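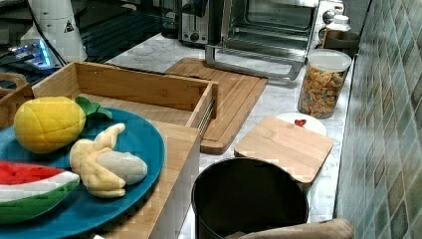
Resetting the Drirkis cell, again

My kitchen is now a robot cell. The stove still works, but I ask permission.

Run 661 ended last night with the gripper 2 mm out of true, so today was maintenance. Annag Lindsay talked me through it by phone while eating something crunchy. Power off, fingers wiped, pads checked for tears, both mounting screws backed out and done up again evenly (I had been cranking one side like a jar lid). Then home the arm and touch off on the countertop at 3 points. The third point failed until I moved my elbow off the counter.

Props go back next. Plush fruit on the blue plate, plate on the bamboo box, cutting board flat on the marble. Zachary Gosselin wants the toaster in the same spot every time and has sent me a drawing of my own counter.

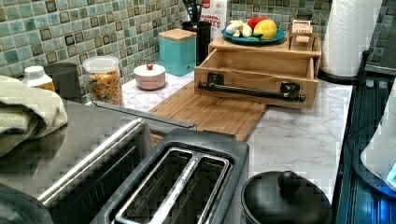 Counter from the other end, drawer open, toaster slots empty.

Still to do: the wrist cable, which squeaks.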